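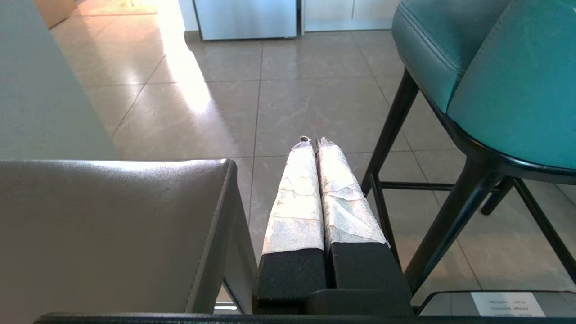
Why not leave the fingers bare and slow the close down instead, somebody has pencilled under my last entry, since a wrap is one more thing to wear out? A fair point, and I did try it, but Judia's fingertips skidded on the plates and I went back to wrapping them.

Judia, Simões flat kitchen, Saturday morning

The white wrap on the right finger has pulled loose down one side and wants redoing. The left is creased and a bit tufty at the tip, so I'll do the pair together and save myself the grumbling later. The black foam pads lower down can stay on for now. Old wrap off, wipe, fresh wrap on, and start it at the same height on both fingers this time, please, me included!

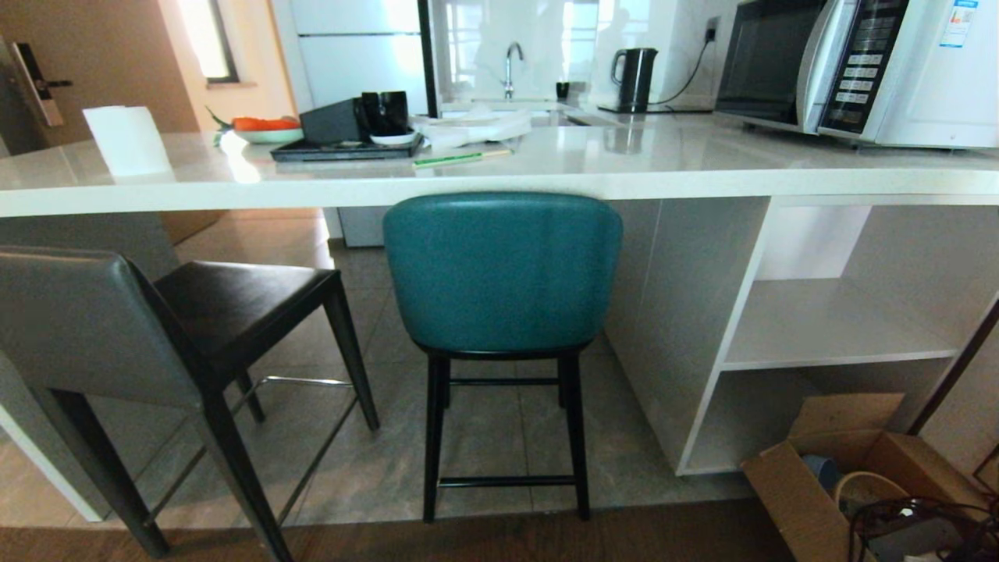 While the old wrap was off I went through the Votura settings, which I'd been putting off all week. Closing force was at 48 on the right arm and 28 on the left, and I'm fairly sure that was me, late one evening in June, trying something and wandering off for tea. Both are at 28 now.

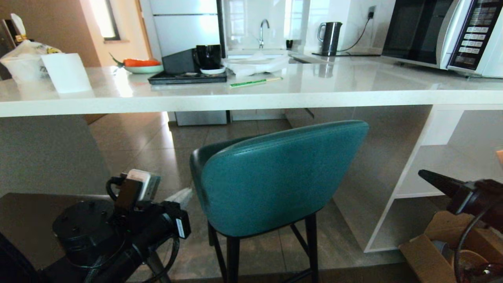 I also went along the cables by hand, shoulder to wrist, feeling for anything stiff, and gave the bracket screws a gentle nip. Filleline's sheet asks for that every 126 hours of running, and we'd gone a little past it (sorry, Filleline). The base I've left 7 cm further back from the breakfast bar, so the elbows have room to swing without anybody wincing.
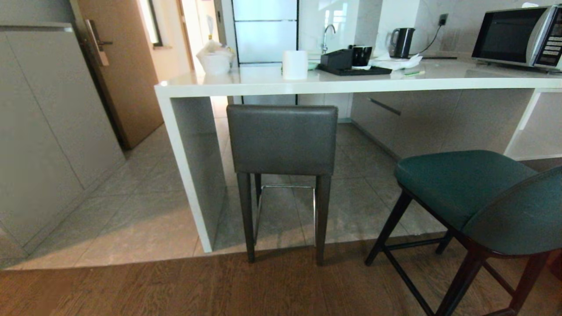
Still to do

Order more wrap, the wider sort if they have it.
Run the open and close check on both grippers before the plates.
Copy the new force settings on to the card by the charger.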